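Der Schachladen in Skalau hat an drei Nachmittagen in der Woche geöffnet. Die Inhaberin repariert im Hinterzimmer Bretter und Figuren, verkauft wird vorne. Angefangen hat sie vor 15 Jahren mit einem Flohmarkttisch.

»Die meisten kommen wegen eines Klappbretts«, sagt sie. »Das Scharnier leiert aus, dann liegt das Brett nicht mehr plan. Ein neues Scharnier ist schnell eingesetzt, wenn der Rahmen noch gut ist.«
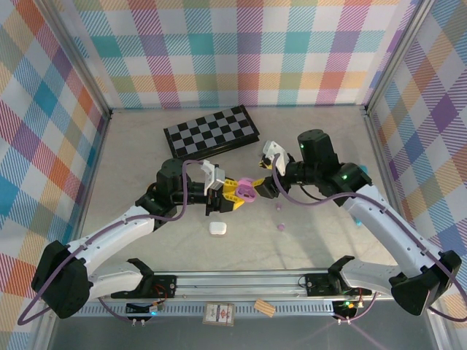 Schwieriger seien fehlende Figuren. Sie hebt unvollständige Sätze auf und sucht daraus Ersatz. »Springer fehlen oft, Bauern sowieso. Einen passenden Läufer habe ich einmal erst im August gefunden, da hatte der Kunde schon Ostern gefragt.«

Für Anfänger empfiehlt sie ein einfaches Brett mit nicht zu kleinen Feldern. Ihr teuerstes Set kostet 189 Euro, sie verkauft es selten.
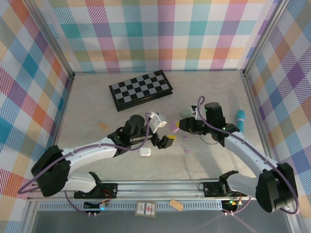 Turniere spielt sie selbst nicht mehr. »Mir reicht eine Partie am Abend, ohne Uhr.« Im Winter will sie einen Kurs anbieten, in dem bis zu 15 Leute lernen, Filz unter Figuren zu kleben und Kratzer auszubessern. Der Raum dafür ist schon gemietet, die Anmeldung liegt an der Kasse aus.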